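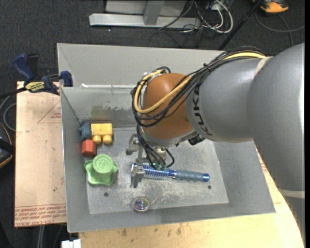

4. Filling and cleaning the metal bins

Please read this section before you put the first items in the bins. It is valid for all Prudesby bins with two compartments and sloping walls.

4.1 Before filling

1. Take out everything that is left from the last order. Look also in the corners, where small parts like to stay.
2. Wipe the floor of the bin with a dry cloth. For sticky marks use a cloth with a little warm water and soap, then dry it.
3. Pass your hand, with a glove on, along the upper edges. If you feel a sharp place, do not use the bin and inform Khalil Salameh.
4. Check that the holes in the floor are open. Do not put tape over them.

Note: Scratches and white scrape marks on the floor are normal wear. They do not need repair. Chipped paint on the walls must be written in the bin book, with the bin number (for example 505).

4.2 Putting the items in

1. Remove price labels, plastic bags and cardboard from each item.
2. Lay hairbrushes flat on the floor of the bin. Do not stand them on the handle against the wall — they slide down and catch other items with the bristles.
3. Pull loose hair and threads out of the bristles before the brush goes in.
4. Put toys with the soft side down. Close all battery covers.
5. Leave space between the items. It should be possible to see some floor between them.
6. Do not fill above 9 cm, measured from the floor at the lowest place.

CAUTION: No glass, no open bottles and no aerosol cans in the bins. This is also for small travel sizes.

CAUTION: Do not reach into the bin when the cell is switched on. Turn the key to position 2, take it out and keep it with you until you have finished.

4.3 Weekly cleaning

1. Empty both compartments. Keep the items in a Clakelau tray so they are not mixed.
2. Vacuum the floor and the line where the walls meet the floor.
3. Wash the walls with Eide cleaner, 84 ml in one bucket of water. A stronger mix makes the paint dull.
4. Rinse with clean water and dry with a cloth. Water must not stay in the corners.
5. Sign in the bin book and write the time.

Note: Steel wool and scraping tools are not allowed, also not for old glue. For glue, ask Majdi Ghanem for the Tikura remover and let it work for the time on the label.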